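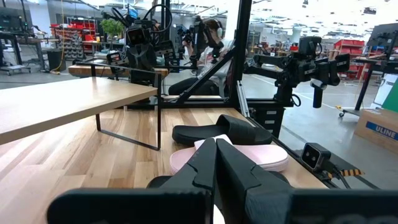

4. Preparing the entrance before you fit the Rarkeck shoe cabinet

Read this section completely before you open the second carton. The work takes one afternoon for one person, but a helper is good for steps 6 and 7.

4.1 Choose the wall

1. Take all shoes, mats and umbrellas away from the wall where the cabinet will hang.
2. Open the entrance door fully and mark on the floor where its edge arrives. The cabinet must stay outside this mark.
3. Measure the free wall. The cabinet needs 1733 mm of height and 233 mm of depth when all the flaps are closed. With one flap open the depth is bigger, so please leave space for a person to pass.
4. Check the wall for pipes and electric cables with a detector. Check also above the light switch – cables often go straight up from there.

CAUTION: Do not drill if you are not sure what is inside the wall. Ask an electrician first.

4.2 Fix the rail

5. Hold the rail to the wall with its long side up. Use a spirit level, and draw the holes with a pencil.
6. Drill the holes. The plugs in bag C are for brick and concrete only. For plasterboard you must buy other plugs, which are not in the carton.
7. Screw the rail by hand. Do not use the impact setting of the drill, it can bend the rail.

Note: In old houses the wall is seldom flat. Our colleague Godfrey Wanyama tested the cabinet in a house from 1898 and needed the thin spacers (bag D) on the left side only. Put them between the rail and the wall, never between the rail and the cabinet.

4.3 Hang the cabinet and set the flaps

8. Lift the cabinet onto the rail and let it down slowly until you hear two clicks.
9. Pull the bottom towards you a little. If it moves more than a finger, lift it off and begin again from step 8.
10. Close each flap. If a flap falls open by itself, turn the small screw on its hinge to the right, half a turn at a time.

4.4 Which shoes go where

Slippers and sandals go in the top flap, where the divider is low. Ankle boots go in the bottom flap with the divider taken out. Tall boots do not fit in this model. Let wet shoes dry on a mat before you put them inside – the back panel has air holes, but they are small.

CAUTION: Children must not climb on an open flap.

Spare plugs, spacers and hinge screws can be ordered from Skovudska with part number 1615. Please write also the colour of your cabinet and the month when you bought it.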